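Eleven Hours at Clerwood: My First Team Endurance Race
Posted 28th September in Simracing, Long Posts

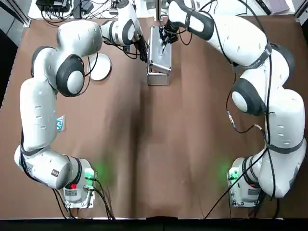

Two white arms over a table covered in brown paper.

I finally did one! After years of twenty-minute sprint races where I spin at the second corner and spend the rest of the evening chasing the guy in second-to-last, I have now driven in a proper team endurance event, with driver swaps and fuel plans and a spreadsheet and everything. I've been grinning for days. My wrists have mostly recovered.

The race was the Clerwood 11, which is 11 hours on a track that somebody in our league built from scratch (Clerwood doesn't exist in real life, and more's the pity, I'd drive there tomorrow). It's a long, fast lap through woods with one very nasty downhill left called Murham, and if you race in our league you already know what I'm going to say about Murham. I'll get to it.

How I ended up on a team

Tumelo Chauke runs a little outfit called Oosthuizen Racing, named after the street he grew up on. He had three drivers signed up and needed a fourth, and he posted in the league chat asking if anyone could do "slow but clean." I have never felt so seen by a job listing. I answered in under a minute.

The rest of the team was Ruan Ntuli, who is frighteningly quick and talks the entire time he drives, and Gülizar Sarıgül, who is nearly as quick and says maybe four words an hour. Then me. We had a practice night every week through August, and I want to be clear that I was two and a half seconds off the pace in the first one. Two and a half seconds! Per lap! Gülizar listened to me apologize for a while and then said "brake later, turn less," and that was my coaching.

She was right, though. I'd been throwing the car at every corner because that's what works in a sprint on fresh tires, or at least it's what I thought worked. Over a long stint it cooks the fronts, and then by lap fifteen you're a passenger. Once I calmed my hands down the times came to me. By the last practice I was within a second of Ruan on old tires, and I'm going to put that on my gravestone.

The setup stuff, for those who like that

I'm on the same rig I've had forever, a bolt-together steel frame with a seat out of a junkyard hatchback. The seat is great. The pedals were the problem. My brake is a basic load cell and I'd always had it set really stiff, as I'd read somewhere that fast people do that. Fast people may do that for half an hour. I tried a full ninety-minute stint in practice and my right leg was shaking so hard I couldn't hold the car on the pit limiter.

So I backed it way off, about a third softer, and moved the seat forward one hole. Huge difference! I lost nothing on lap time and I could walk down the stairs afterward. I also turned the force feedback down from 80 percent to 62. If you take one thing from this whole post, try that before a long race. You can still feel the fronts going light, you just don't get your thumbs dislocated by every curb.

Other things I changed:
Put the pit limiter on a button I can't hit by accident (ask me how I learned that).
Moved my water bottle to the left side.
Turned off the virtual mirror and used the side mirrors only, then turned it back on ten minutes later.
Got a cheap desk fan. Best money I've spent on this hobby.

Tumelo handled the car setup and I won't pretend to understand all of it. He took a lot of rear wing out and then put most of it back. He and Ruan argued over tire pressures for one whole evening, and in the end we ran what Tumelo had wanted in the first place.

The race

Qualifying was Ruan's job and he put us ninth out of 31, which had all of us shouting. He took the start too. I was due in third, so I had over three hours to sit there and get nervous. I made a sandwich and didn't eat it. I watched the timing screen and refreshed the weather. I cleaned my glasses a lot.

Ruan got us up to sixth in the first hour, talking nonstop. You'd be amazed how soothing it is to hear someone discuss what's wrong with frozen pizza while going three wide into a braking zone. Gülizar took over and I think she said "traffic" twice and "box this lap" once, and when she handed me the car we were fifth.

Fifth! With me getting in!

My first stint went by in a blur. The out lap on cold tires was the scariest part, and after that I found a rhythm pretty fast. The prototypes come past you about every other lap and the trick is to be boring. Hold your line, lift a bit early if you have to, let them make the decision. I lost a spot to a car run by Hemant Pal's crew, who were on a totally different fuel plan, and Tumelo came on the radio to say don't fight him. I didn't fight him. It nearly killed me, but I didn't.

Then in my second stint, in the dark, I met Murham.

Here's the thing with that corner. You come over a crest with the car light, and the braking point is a tree. In daylight it's an easy tree to spot. At night it's one of maybe forty trees and your headlights are pointing at the sky. I'd practiced it at night, I had a count in my head for it, and I'd gotten through it cleanly every lap. Then a prototype came by with its lights flashing right at the crest, and I lost my count, and I went straight on into the gravel like I was on rails.

I didn't hit anything! I want that on the record. But I sat there in the gravel with the wheels spinning and the whole world going past, and it took forever to crawl out, and by the time I was back on the road we were eighth. I was so mad at myself I could hardly talk. Tumelo just said, "Car okay? Good. Next lap." That was all that ever got said. I've been yelled at in twenty-minute public races by total strangers for a lot less.

The second half

The thing I didn't know about long races is how much comes back to you if you simply keep going. Two of the cars ahead of us tangled in hour seven. Another one had an internet dropout during a driver swap and lost four laps, poor guys. Tumelo drove a double stint through the sunrise, and if you haven't seen the sun come up through the trees on the back straight at Clerwood you should load it up tonight and set the clock to just before six. It's gorgeous. My frame rate hated it.

With two hours left we were sixth and catching fifth, and Dorian Rey was in that car. Dorian won the last endurance race in our league, over at Godencombe, and he's very hard to pass. Gülizar went after him. For fourteen laps she sat on his bumper and didn't say a word. The rest of us had muted ourselves so we wouldn't bother her and we were typing in all caps. On lap fifteen he went a car's width wide on the exit of the hairpin and she was through before I'd even seen there was a gap.

"Fifth," she said.

Ruan brought it home. Fifth overall in class, on the lead lap, with a car that had one gravel rash and no contact. I know it isn't a podium. I was jumping around my living room at an hour when I should have been asleep, and the dog was very concerned about me.

What I'd do differently

Sleep more beforehand, for a start. I'd been up since early morning with nerves and my last stint suffered for it, I was two or three tenths slower than I'd been in practice and I kept missing the same apex.

I'd also practice traffic instead of lap times. I did so many clean solo laps in August, and then in the race I had maybe ten laps where there wasn't another car doing something in front of me or behind me. A couple of crowded public races would have taught me more. And I'd get myself a second marker for Murham, one on the right side, for when the first one vanishes. Gülizar uses the end of the guardrail. She'd have told me if I'd asked!

Eat the sandwich, too.

If you've been on the fence about joining a team for one of these, please do it. I assumed I'd need to be a lot faster than I am. Most of the teams I've talked to are short a driver and would much prefer somebody who shows up for practice and brings the car back in one piece. Post in your league's chat, say what your pace is like, and be truthful about it. You'll get an answer.

We're already entered for the next one, which goes back to Godencombe. It's a tighter track with hardly any room to pass, and I've never turned a lap there in the rain. Practice starts next week. I've got a new glove on order for the left hand (the old one has a hole at the thumb) and Tumelo has opened a fresh spreadsheet with my name already in the column for the night stint.

Filed under: endurance, league racing, rigs and pedals
Previous post: I Rebuilt My Shifter and Had Two Screws Left Over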